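Tillow Residents' Handbook: Care of Furniture, Frames and Fittings

The following guidance is issued to all households in the Tillow buildings and replaces the sheet previously kept in the entrance halls. It covers routine care of wooden furniture, framed pictures, cupboard handles and painted walls. Residents in furnished flats are asked to read it before using any polish or cleaning product on items listed in their inventory.

General points

Dust before you wipe. A dry, soft cloth removes the grit that would otherwise be dragged across the surface by a damp one. Old cotton shirts and pillowcases are suitable once the buttons and seams have been cut off. Paper towels should be kept for spills.

Products should be tried first on a part that does not show, such as the inside of a door or the underside of a shelf, and left for 10 minutes. If the colour lifts on to the cloth, stop and use plain water only.

Never spray a cleaner directly on to furniture or glass. Spray the cloth.

Framed pictures

Frames collect dust along the top edge, and a clean paintbrush of medium width is the best tool for clearing it. Work from the top downwards. Rough or textured frames should be brushed and not rubbed, as cloth fibres catch in the surface. Take the picture down at least once a year to check the cord, the hooks and the wall behind it. Pictures in the ground floor flats should be checked again in January, when outside walls are at their coldest.
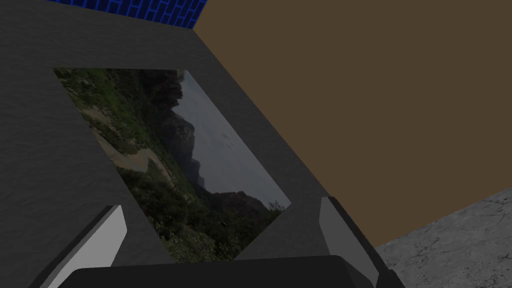 How should the glass of a picture be cleaned without damaging the print behind it?

Lay the picture flat on a folded towel and wipe the glass with a barely damp cloth, stopping short of the edges. Liquid that runs under the frame is drawn up by the mount and leaves a brown line which cannot be removed. Dry at once with a second cloth. Acrylic glazing scratches easily and must not be cleaned with anything containing ammonia or alcohol.

Pictures weighing more than 2 kg must be hung from two fixings. Adhesive strips are not permitted on papered walls. Requests for new fixings should be made to Gerrit Coppens at the Mertens Street office, where a drill may also be borrowed.

Wooden furniture

Waxed wood and varnished wood need different treatment. To tell them apart, place a drop of water on a hidden spot. On varnish it will sit as a bead for some time; on wax it will leave a pale mark after a few minutes, which fades as it dries.

Waxed pieces may be given a thin coat of paste wax twice a year. Apply it sparingly with the grain, leave it until dull and buff with a clean cloth. Stickiness is nearly always a sign of too much wax. Varnished pieces need only a damp cloth and a dry one.

White rings left by cups can often be reduced by rubbing gently with a little wax on a soft cloth. Black rings have gone deeper and should be reported to Rianne Verschueren, who keeps the repair list.

Handles, rods and small metal fittings

Loose handles should be tightened as soon as they are noticed. Hold the handle still with one hand and turn the screw from inside the door or drawer. If the screw spins without gripping, take it out, fill the hole with a matchstick and wood glue, trim it level and allow it to set overnight before refitting.

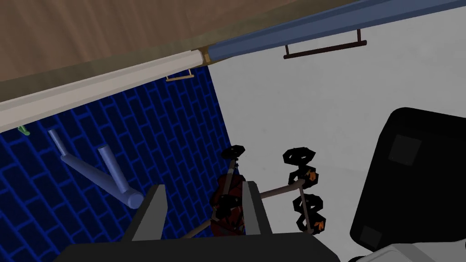 Bar handle, with a brass-coloured fitting alongside.

Lacquered fittings must not be polished. Metal polish strips the lacquer in patches and the bare parts then tarnish unevenly. Warm water with a drop of washing-up liquid is enough. Unlacquered brass may be polished, with a piece of card held behind it to protect the wood.

Hanging rods should be wiped along their full length when wardrobes are emptied. A little candle wax rubbed on the top will help hangers to slide.

Painted walls

Most marks on emulsion will come off with a soft sponge and lukewarm water. Begin at the bottom of the wall and work up, so that drips do not run over dry, dirty paint and streak it. Do not wash new paint until it has had 40 days to harden. Strong colours, blue and red in particular, show rubbing as a shiny patch and should be dabbed.

When touching up, use a small roller. Brush marks remain visible in low light even where the colour is a perfect match. Part-used tins should be labelled with the room and stored upside down with the lid well sealed.
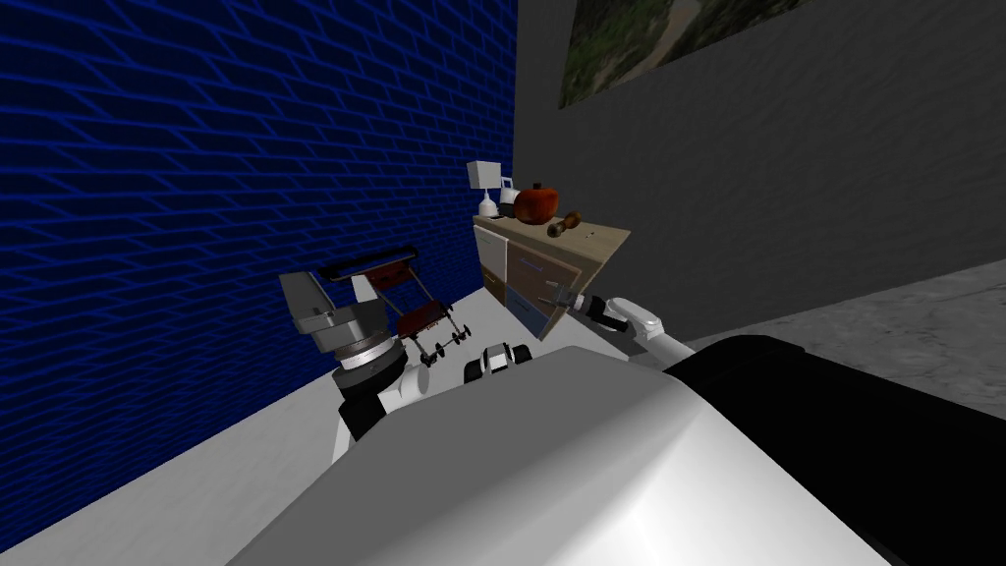

Disposal of cloths and products

Cloths used with oil or solvent can heat up and catch fire if left in a heap. Spread them flat out of doors until completely dry, then place them in the metal bin beside the Ilero entrance. Leftover paint and polish may be brought to the yard on Sunday morning and must not be poured down any drain.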